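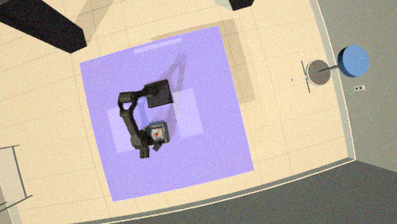
Pescombe Allotment Association
Minutes of the meeting held on Tuesday, March 21, 2023, in the Finus Room

Present: 15 members. Apologies were received from two members.

1. Minutes of the last meeting
They were read and accepted with one correction: the broken tap is on the Lim Lane side, not by the gate.

2. Water
The water will be turned on again when the night frosts are over. Members asked that hoses are not left running without a person beside them. It was agreed to buy two new tanks for the lower plots.

3. Rents
The rent for a full plot stays at 30 pounds. One member proposed a lower rent for half plots - this was discussed for a long time and put off to the next meeting.

4. Paths
Several paths have become narrow. Plot holders are reminded that they must cut the grass on their left side.

5. Summer show
The show will be in August as usual. Ernunance Nursery has offered seed potatoes as prizes. The class for runner beans will come back.

6. Any other business
A wheelbarrow with a green handle was found near the compost bays. The owner may collect it from the shed.

The meeting closed at nine o'clock.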